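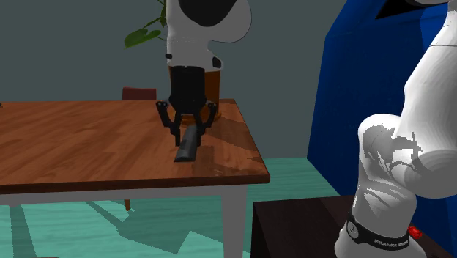 Good practice for recording pick attempts in simulation

4 min read

In February we looked through our old logs and found that 57 of 119 simulated pick attempts could not be repeated by a second person. The code was fine, but the notes were poor. After this Linnea Vik and I wrote down the rules we use now in the Kotmont project. They are written for one arm with a two-finger gripper at a table, and I think they fit most small set-ups.

Before you start

Give the scene a name and a version number, and never change a scene without changing the number. If you move the plant by one centimetre, it is a new version. We lost two days at Trollholm over a chair which somebody had moved "only a little".

Write the random seed in the first line of the log. Write also the physics time step and the friction values for the fingers and for the object. Do not write "default". The default can be different after the next update, and then your note has no meaning.

Step 1. Fix the start pose

Save the joint angles of the arm as numbers. A screenshot is good for the reader but it is not a record. Check that the arm can reach its start pose without touching the table or the things standing on it.

Step 2. Decide what is a success

Do this before the first run. Our rule is that the object must be lifted clear of the table and stay between the fingers for 60 time steps. If it slips at step 59, it is a failure. You may choose another rule, but you must keep the same one for the whole series.

Step 3. Set the safe zone

Each object that is not the target gets a safe zone. For a tall object behind the target, such as a plant in a pot, check the gripper housing and the upper link too, not just the fingertips. Many people test only the fingers and are later surprised by a collision higher up. Every contact with a wrong object is logged, also when the pick itself is successful.

Step 4. Run the series

We run 40 attempts for each scene version. Do not stop early when the results look nice. Do not delete a strange run. Mark it with a comment and leave it in the file.

Step 5. Let another person repeat it

Randi Lunde repeats one attempt from each series, using the log and nothing else. If she must ask me a question, the answer goes into the log template. The template has grown quite long by now, but she asks less.

Colours and lighting

If your policy uses camera pictures, the colours of floor, wall and furniture belong in the scene version also, and the shadows too. If it uses only joint and object positions, you can leave this part empty, but write "not used" in the field.

Last updated Monday, March 30, 2020. The next version will have a part about two arms at the same table.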